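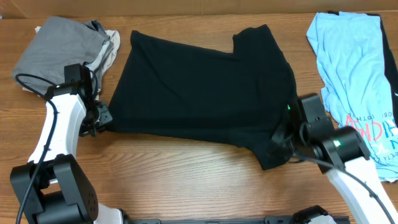 Slept badly again, so I was at my desk by twenty past six with the big mug, which turned out to be just as well. The mail server at Danham had been grumbling all night. Loan Phí, who had the late shift, left me a note saying "668 failed logins, one account, might be nothing?" and then a little drawing of a fish. I do like working with Loan.

It wasn't nothing, though it wasn't quite the disaster I'd built up in my head while the kettle boiled either. The account belonged to a chap in purchasing who left in January, and his login had simply never been switched off. Someone had got hold of an old password list (he'd used the same one for a gardening forum, bless him) and was trying every variation on it, year on the end, exclamation mark on the end, the lot. I shut the account, then went through the leavers list with Azucena from their side, and we found 36 more still open. Thirty-six! One of them could still get into payroll. She went very quiet and then said a word in Spanish that I shan't write down.

So that was the morning gone. I'd promised Satish the write-up on the Milunell trial and hadn't touched it.
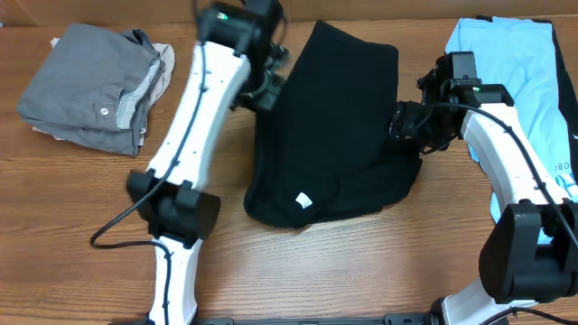 He was nice about it when I rang, nicer than I would have been. We agreed I'd send him the bit on alerts first and leave the costs until after he's spoken to Anika. My honest view of Milunell is that it's good at spotting odd things and dreadful at telling you which ones matter – it raised around 400 alerts in a week and I'd say 25 were worth opening. And it was silent about the purchasing account the whole time! I put that in, a bit more politely.

Had a late lunch, soup, then two hours of checking whether any of those guesses had got through before Loan noticed. Nothing in the logs to say so, but the logs only go back a fortnight and I hate that. Asked Hòa if we could keep them longer. He said disk space, I said payroll, he said he'd look at it tomorrow.

Finished just before seven. Must change my own passwords this weekend, the library one especially. Also ring Mum, and find out what time the boiler man is coming.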